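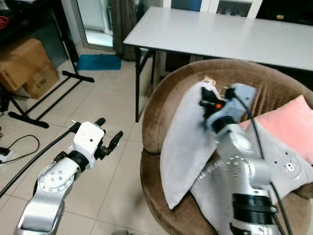 Kerport Two-Arm Practice Kit
Soft goods edition

The Kerport kit is for teams that want their two-arm setups to handle pillows, cushions and throws the same way every time, in every room. It comes with the printed rulebook, 72 task cards, floor tape, a cable tie set and a wall chart of stop signals. Arms and grippers are sold separately.

We love the rulebook most! Volkan Ağca and Ulla Suominen rewrote it in January after a long run of trials at our Mevstead shop, and it finally reads like something you'd keep open on the bench.

A few of the house rules inside:

Grip pillows by a top corner or a seam. Never by the tag.
One arm moves the item, the other holds back until the first has let go – unless the card calls for both.
Close the gripper slowly on fabric and stop at first firm contact.
Run cables with enough slack for full reach, and check them again after 5 runs.
Keep people outside the taped line while either arm has power.
Put the stop button where the operator can hit it without leaning in.

Cards are graded from one pillow on a chair up to full sofa resets (those are a blast, and harder than they look).

What you need: a hard, level floor, a seat with a firm back, and 2 arms with two-fingered grippers. The tape roll covers one work area with plenty left for a second.

Spare card sets and large-print rulebooks ship from Mevstead every Monday. For site checks or questions about a rule, ask for Ebere Nwosu at the Kerport parts desk.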